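To: Plikside Members' List
Subject: Re: Desktop replacement and end-of-life equipment

Dear members,

Thank you to those who responded to the July circular. The Plikside office has considered the questions received and offers the following reply. The enquiry that prompted most of the discussion is quoted for reference.

> Our branch library has been told that its public desktops will not be
> replaced this financial year. Could the office please confirm whether
> branches may repair machines themselves, and whether the Zerton
> agreement still covers parts? We have 4 units out of service and
> a growing queue for the remaining ones.

Branches may carry out minor repairs, provided that the unit is out of warranty and has been entered in the asset register. The register currently lists 1,775 desktops across the network, of which 1,681 are past their warranty date. These machines may be opened by branch staff who have completed the Niltia electrical safety module.

Memory, storage and power supplies may be exchanged between units of the same model. Processors and motherboards should be treated as a pair wherever possible - mismatched boards have been the most common cause of returned repairs. 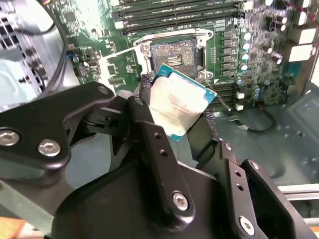

Zerton parts agreement

The agreement remains in force until the end of the financial year. Orders should be lodged through the usual portal, quoting the branch cost centre and the asset number of the unit concerned. Orders placed by telephone will no longer be honoured. Labour is not covered.

Disposal

Units beyond repair are to be held in locked storage until collected by Tatlı, the network's recycling contractor. Hard drives must be removed and sent separately to the Plikside office in the grey satchels provided. Branches should not place computers or monitors out for council kerbside collection.

Branches with four or more units out of service may apply for temporary loan machines. Applications close at 4 pm on the last working day of the month, and priority will be given to branches without a second public access site nearby.

Yours faithfully,
Equipment and Facilities Office
Plikside Library Network

Recent messages in this list
Re: Printer toner - change of supplier
After-hours return chutes
Niltia safety module: enrolment for regional branches
Public wi-fi outage, northern branches

Last updated: July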